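Jarnura Soft Packaging Demos

README, second release

Jarnura is a set of two-handed demonstrations of people picking up, holding, turning and flattening everyday packaging: drink cartons, pouches, bags and the like. We record them with hand-held grippers, one in each hand, so the person does the job at a table with their own arms and a robot can learn from it later. There's no teleoperation in this release, though there is some in the works (see Plans).

We started Jarnura because soft, crumpled things are a joy to watch people handle and a real headache for a policy. A carton that has been squashed once is never the same carton again. We think that makes it a terrific training subject, and we hope you'll get as much out of it as we have.

What you get

2039 episodes, each one a single attempt at a single task. Every episode folder holds the head view, a view from each gripper, the jaw openings over time, the gripper poses and a short text label. 400 episodes are set aside for testing. Please keep them out of training, even when you're only having a quick go - we compare results on that split and it's no fun if it leaks.
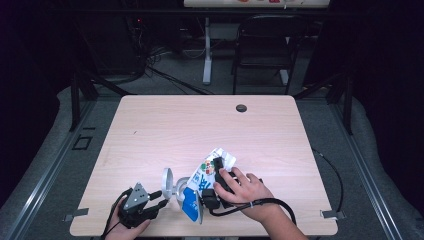 Labels are written in plain language by the person who did the demonstration, straight after the take. They say things like "hold the carton with the left, pinch the top with the right" and they vary a lot in style. We left them that way on purpose. If you want tidy labels, there's a second column called label_short, which Nermin Duman wrote by hand for the whole set (thank you, Nermin!).

Left and right always mean the demonstrator's left and right. Release one had the two swapped in 26 episodes, and those have been fixed.

How we demonstrate

Demonstrators get as many practice runs as they like before recording. We ask them to go at a natural speed, to let the jaws do the squeezing, and to carry on if something slips. Slips and regrasps stay in and are flagged with recovery = true. They've turned out to be our favourite part of the data, and Alper Karaca's early policies got noticeably better at nudging a pouch back into position once we stopped throwing them away.

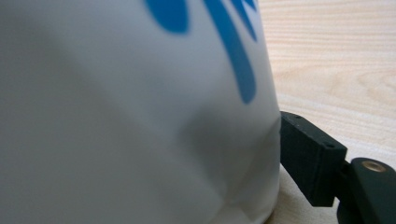
Contact is often gentle, and a side push can look a lot like a near miss from one view alone. Use the gripper view together with the jaw signal if you're labelling contact yourself. Colours aren't matched between cameras, so do your own normalising.

Known gaps

No force readings. Poses drift a little in longer takes, mostly when both hands are close together. Of the test episodes, 100 have no label_short yet.

Plans

Fahmy, our remote control rig, should be up and running by December. We'll repeat a share of the same tasks with it so the two ways of demonstrating can be compared side by side, and we're very keen to see how they differ.

Contact

Skoltura, Bretamcombe. Send bug reports with the episode number and the view you were looking at. Odd behaviour, weird grasps and good results are all welcome too.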